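Grasp scoring, part 2: dropping the object masks

In the last post I described the Fatedov scorer, which ranks candidate grasps from a depth image plus a segmentation mask for each object. The masks were the weak point. Two soft items lying across each other usually came back as one blob, and the scorer then aimed for the middle of the blob, where there was often nothing worth closing on.

Niloufar Ghasemi suggested removing the masks altogether and scoring fixed-size patches of the depth image. I spent most of December on that. The patch version takes a 45 mm window around each candidate, rotates it to the grasp angle and predicts a single number. No object identity goes in or comes out.
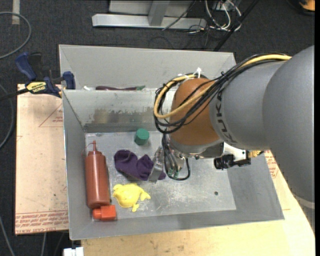
The KUKA with its gripper down in the bin, one finger on the purple cloth item.

Training used 1203 logged attempts, all from the same bin. I kept the labels from the old runs, so a grasp counts as good only if the item was still held at the end of the lift. Ivone Prado pointed out that this throws away near misses, and she is right, but relabeling by hand would have cost more time than I had.

On held-out attempts the patch scorer ranks cloth grasps clearly better than the masked one. On rigid items there is little between them. It does worse near the bin walls - the window picks up the slope of the wall and reads it as a graspable edge. Masking out the wall from a depth image of the empty bin fixes most of these cases and breaks a few legitimate grasps on items leaning against it. I have left it on for now.

Two things still open. The scorer has no notion of finger clearance, so that check runs as a separate step in Bonness after ranking. And inference over all 4 rotation bins is slower than I would like, mainly from the resampling.

Next is the same comparison with the window size as a variable.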